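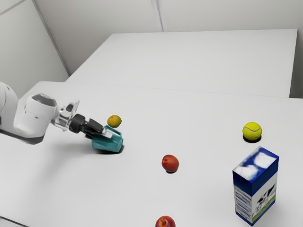 My name is Bríd Hennessy and I work at Pundano, where we pack up boxes of bits and bobs for shops. I've been there long enough to remember when every single thing that went into a box was put there by a person. Me, quite often! Then we got robot arms, and lots of children have asked me what that's like, so I'm going to tell you.

First of all, what does a robot arm do all day? It picks something up, moves it and puts it down. Then it does it again. You've been able to do that since you were a baby, so it might not sound very clever. But try it with your eyes shut, wearing oven gloves, and you'll see why it's hard for a machine. It has to work out where the thing is, which way round it's lying and how hard to squeeze. Squeeze a peach too much and you get a squashed peach (and sticky fingers, if you've got only two of them like our robots have).

So before a robot does a new job for real, it practises inside a computer. This is called a simulation, and it's a bit like a video game where the robot is the player. My friends in the planning room make a pretend table with pretend things on it, and the pretend arm has a go. If it drops a carton of milk in there, no one has to fetch a mop!

Picking the practice things is my favourite bit, and I get to help with it now. You want them to be as different from each other as you can manage. A tennis ball is round and fuzzy, and a nectarine is round too but shiny. A milk carton has flat sides, and it can end up lying on its side with the cow on the front looking very silly. Then there's the odd teal shape with holes in it, all flat faces and thick edges. Where would you hold a thing like that? I'd probably poke my fingers through the big round hole, but a robot might do better to pinch one of the edges.
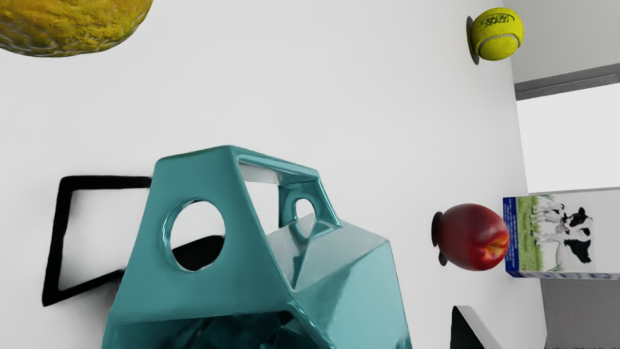
Now for the question I get asked most: did the robots take your job? Well, they took part of it. I used to lift and pack all through my shift, and by teatime my shoulders ached. An arm we call Fatley does the heavy boxes now. I check what's been packed, sort out muddles and choose what the robots practise on next. I had to go on a course in April to learn it all, and I was nervous, because I hadn't been in a classroom for years.

Not everybody was pleased. One of my friends liked the old way, when we stood side by side and chatted, and I do miss that too. She moved to the office and says it's too quiet. We still have our lunch together, and she still pinches my crisps.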